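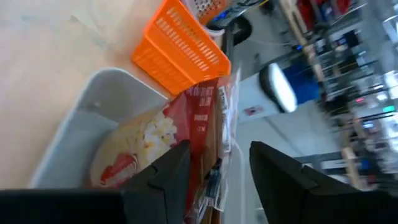 How often do the gripper fingers need changing?

Every 400 picks, according to the Cinness sales sheet. We don't believe that figure and don't work to it. Look at the tips at the start of each shift and swap them when the edges have gone round.

Can I change one finger on its own?

You can, but the new one will close further than the old one and you'll be chasing the offset all day. Change both.

Does the self-calibration work?

Sometimes. It passed 2 arms that Leonie Reuter then found were out by enough to miss a packet. Run it, then check by hand against the table edge.
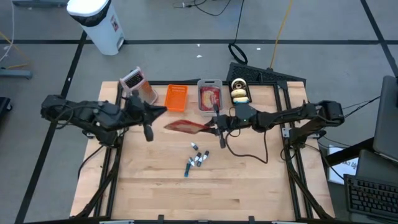
Right arm holding a packet over the table, both arms fitted.

What about the cables?

Leave slack at every joint. Move each arm slowly through its full reach before you tighten any clips. Fistano's stick-on clips come off within 48 hours, whatever the packet says, so we use ties.

Do I need the Grolent service plan?

We let ours lapse in September and haven't missed it. Arlindo Nogueira does the bolts with a torque key every seven days.

Who do I ask if an arm won't home?

Issa Rawashdeh. Please try a restart first.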